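Setting up your candidate profile in Twal
Section 2 of the Unville job seeker guide

Plan on one sitting for this section. The sign-up screen promises a "complete profile in minutes." Treat that as advertising and have your old resume, your employment dates and the names of your references ready first.

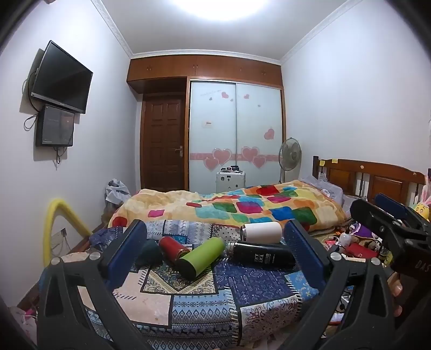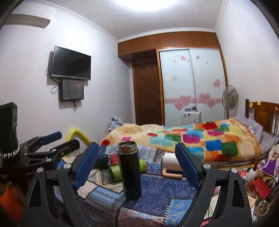
Meinir Prydderch
User guide editor, Unville
Last revised May 9, 2010

Before you start

Twal stores one profile per email address. If you signed up through Vullow in the past, your account already exists, whatever the welcome page tells you. Use the password reset link. A second account will split your applications between two logins, and support can't merge them.

Creating the profile

1. Log in and choose My Profile, then Build.

2. Skip the Import button. It claims to read any resume. In our tests it put job titles in the employer field and dropped every date written with a month name. Typing the entries yourself is slower and you will only do it once.

3. Enter your work history, newest job first. Twal wants a month and a year for each start and end date. If you are still in the job, check Current and leave the end date blank.

4. Fill in the Summary box. The limit is 3,000 characters, but the employer's list view shows the first 300 and hides the rest behind a link. Put your trade, your level and the kind of job you want in the opening lines.

5. Choose your skills. There are 292 on the list, many of them the same skill under another name. Pick the ones that match the wording of the ads you answer. "Team player" is on the list. Leave it there.

6. Click Save at the bottom of the page. The Save at the top only keeps the section you have open.

Note: The strength meter in the right column measures how many boxes you have filled in. It does not measure your chances. A photo and a list of hobbies will push it to Excellent, and we have yet to meet a recruiter who can see the meter at all.

Caution: Your profile is set to Public by default. Anyone with an employer login can read it, including your present boss. Go to Privacy and choose Applications Only before you add a phone number.

Adding references

7. Open References and enter up to 2 people. Ask them first — Twal sends each one an email as soon as you click Add, and there is no way to call it back.

8. Leave Show to Employers unchecked until someone asks for them.

The Ilari add-on

Ilari is a paid extra that "boosts" your profile in search results. Gadisa Fikre on our support desk asked the vendor in August how the boost works and got a brochure. You can finish every step in this guide without it. If you do try it, note that the trial renews by itself, and the cancel button is under Billing, not under Ilari.

Checking your work

9. Choose View as Employer and read the whole page. Line breaks in the Summary box often disappear — use short sentences so the text still reads well as one block.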